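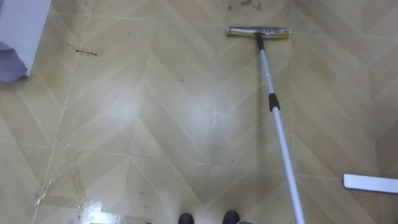
The Ferry to Skultska

My aunt Areti Stergiou left me her accordion and a grudge, and the grudge was the heavier of the two, which is saying something if you've ever carried an accordion up a ferry ramp in December.

The grudge was against a man called Sotiris Tsolakis. He'd played the violin at her wedding, he'd played it badly, and then he'd gone off to live on Skultska with a song she said was hers. That's how she always put it. Went off with my song, like it was a coat. She'd hum the first bit of it over the dishes and stop dead at the same place every time, right where you wanted it to go up.

"What comes next?" I'd ask her.

"Ask the thief," she'd say, and hand me a plate.

So when she died (in her own bed, bossing the priest around) and the accordion came to me with a note pinned to the strap that said GO AND GET IT, I knew what it meant. My cousin Panagiotis thought it meant the dry cleaning.

The boat out of Kokmont takes 5 hours if the sea is nice to you. It wasn't nice. I sat in the lounge with the case between my knees next to a woman named Haiyan Dai, who was knitting something orange and didn't drop a stitch even when the vending machine started walking. She asked if I played. I said no, my aunt did, I was just the delivery. She asked who I was delivering to, and when I told her she put the knitting down for the first time all morning.

"Sotiris at the bakery?" she said. "Oh, honey. He's deaf as a post."

Well! I can't tell you how many speeches I had ready for that man. I had one for the doorstep and one for if he cried and a really good one for if he offered me money. All of them needed him to hear me. I went out on deck and got rained on for a while and thought about turning around, except you can't turn around on a ferry, you just go to the other end of it.

Michailidis is the only bakery on Skultska and it smells like heaven and burnt sesame. The guy behind the counter, Horacio Huenchumán, was about to close up. He looked at the case and he looked at me, dripping on his mat, and he yelled over his shoulder so loud I jumped.

"SOTIRIS! SHE SENT SOMEBODY!"

Out he came. I'd been picturing a big man, I guess because she'd made so much room for him. He was tiny. He had flour up to his elbows and enormous ears, which seemed unfair. He wiped his hands, took the case away from me, and opened it right there on top of the bread boxes.

He didn't say hello or ask if she was dead. I think the accordion told him that. He put his palm flat on the bellows and pointed at me, and then at the straps.

"I don't play," I said, big and slow, with a lot of mouth.

He waved that off. He got the straps over my shoulders and pulled them tight, and he took hold of my right hand and started putting my fingers where he wanted them. His other hand stayed on the bellows so he could feel it. I pulled. It made a noise like a goat in a pipe. He frowned and moved my thumb.

It took us most of the evening. Horacio turned the sign around and fed us the rolls that hadn't sold, and Haiyan came in for bread and stayed, knitting on a flour sack. I played the first bit over and over, the dishes bit, until it was almost a tune. Then we got to the place where she always stopped, and I stopped too. Habit.

Sotiris shook his head. He shifted my hand, and I was all ready to go up, I'd been ready to go up for 26 years, and he pushed my finger down instead. It went down! It went down and sideways and then did this funny little skip, and I started laughing, and he felt that through the bellows and laughed too, without making much sound.

Later he wrote something on a paper bag and slid it across the counter. His handwriting was terrible. It said: I wrote the end. She wrote the start. She would not let me say so at the wedding.

I read it twice. I could hear exactly what she'd have said about that, and it wasn't fit for a bakery.

"Can I come back tomorrow?" I asked, and mimed it, walking my fingers along the counter.

He held up 7 fingers, white with flour, and then pointed at the oven. Seven in the morning. I groaned, and Horacio threw me an apron.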